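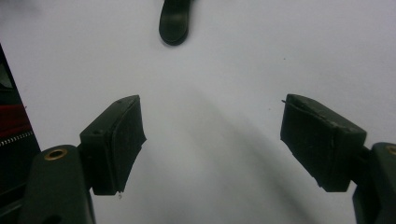
Pale surface, a few specks of dust.

Home Explore Threads Saved Log in

Gunther Kettler
2024-06-27

1/ I repainted the back bedroom in February and did it badly, so I did it again this month. Posting what I changed in case you have old plaster walls like mine.

2/ First time, I bought one can of Rendex matte white and put it straight over the old yellow. It took three coats and you could still see yellow by the window in the afternoon.

3/ This time I used primer. One coat, left overnight, then two coats of the same white. Less paint in total. Primer was on the next shelf over in February and I walked past it.

4/ Dust is the other thing. I sanded the filler, swept the floor and opened a can ten minutes later. All of it landed in the wet paint. Now I sand one day, vacuum, wipe the walls with a damp rag and paint the next day.

5/ Şükran Altıntaş asked about roller sleeves. Short nap for smooth walls, medium if yours are bumpy. I used medium. Wash a new sleeve before you use it and let it dry, or wrap tape around it and pull it off to get the loose fuzz.

6/ Do the edges and the wall in one go. In February I cut in all four walls on Saturday and rolled on Sunday, and there was a band around the whole room like a picture frame. Now it's one wall at a time, brush first, then roller while the edge is wet.

7/ Check your work with a lamp held close to the wall, pointing along it. Every ridge throws a shadow. Do this before the last coat. I did it after, the first time, and then had to look at those ridges for months.

8/ White is not one color. The Tanui chart has a warm white and a cool white that look the same in the store. On my wall the cool one went blue by evening. I went with the warm one for the trim.

9/ Still to do: the closet, the back of the door, and the ceiling crack that comes back every winter. I've filled it twice. Going to try mesh tape under the filler.

10/ A couple of people asked about the smell. Window open, door shut, gone by the second night. I slept on the couch.

705 reposts 2,941 likes Share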